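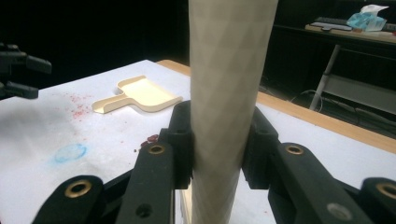 Section 4. Recording demonstrations with the Sirkent hand grippers

Before you start this section, both grippers must be paired and the charge must be above 34 percent. If you did not do the pairing yet, go back to Section 3. The steps are the same for one operator or for two operators who take turns.

4.1 Prepare the work area

1. Put the task board flat on the table and check that it does not rock.

2. Place all objects of the task inside the area where both hands can reach without stretching. Objects which are too far away give arm movements that the robot cannot copy.

3. Remove tools, cups and papers that do not belong to the task. Things standing on other tables or on the floor behind may stay.

4. Switch on the table lamp and wait until the exposure value on the Sorkley screen stops changing.

5. Open the task file and read the text of the task aloud one time. The operator and the task file must agree on the order of actions.

Note: Small stains on the board do not disturb the training. Please do not scrub the board between episodes, as it makes the surface shiny.

4.2 Check the grippers

1. Hold each gripper in front of you and squeeze it fully closed, then let it open fully. Do this three times.

2. On the Sorkley screen, look at the opening value. Closed should read 0 and open should read 79. If the open value is lower, run the width calibration (Section 3.5).

3. Look at the joints of the linkage from the side. The bushings must sit level with the black plastic. A bushing that stands out will make the finger move late.

4. Wipe the finger pads with a dry cloth.

CAUTION: Do not put your own fingers between the pads while the trigger is loaded. The spring is stronger than it looks.

5. Lead each cable down behind the hand and toward your body. A cable that crosses in front of the fingers will be seen by the gripper camera and can also pull on an object.

4.3 Record an episode

1. Stand in the middle of the long side of the table, with feet still. Keep both grippers above the board, open.

2. Press the foot pedal one time. You will hear one short tone. Wait one second before you move.

3. Do the task at a calm and steady speed. A good episode of the sweeping task takes between 8 and 13 seconds.

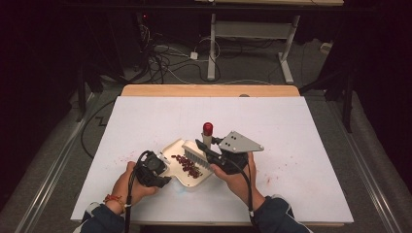 4. Give each hand only one job at a time. In the sweeping task the left hand keeps the tool that receives and the right hand keeps the tool that moves. The left gripper is closed on the rim of the dustpan, and the right one holds the brush with the bristles toward the opening, next to the beans. Hold the dustpan by the rim as shown, so the fingers do not cover the inside of it. If the left hand wants to help by pushing the pan forward, let it move only a little and keep the lip down on the board.

5. When the task is complete, open both grippers and bring them back to the start position.

6. Press the pedal again. Two short tones mean that the episode is saved. One long tone means that frames were lost, and the episode must be repeated.

Note: If you drop an object, do not stop the recording immediately. Pick it up with the gripper and continue. These episodes are useful for the learning, and you should mark them with the label "recovered". If you picked it up with your bare hand, mark the episode "discard".

4.4 Change the start position

The model learns badly from episodes which all begin in the same way. After every episode, change at least one of the following:

- the angle of the dustpan
- the place of the beans on the board
- the distance between the tools
- which tool is picked up first

Do not change the lamp during a session.

4.5 Send the data

1. On the Sorkley screen choose "Close session". Check that the number of episodes agrees with your own list.

2. Connect the recorder to the network and choose "Upload to Nair". Do not disconnect the power until the bar is full.

3. Put the grippers back on the charger with the fingers open.

If the upload stops before the end, start it again from the same screen. Episodes which were already sent will not be sent twice. For other error messages see Section 7.

Sirkent manual, revision of 19 October 2018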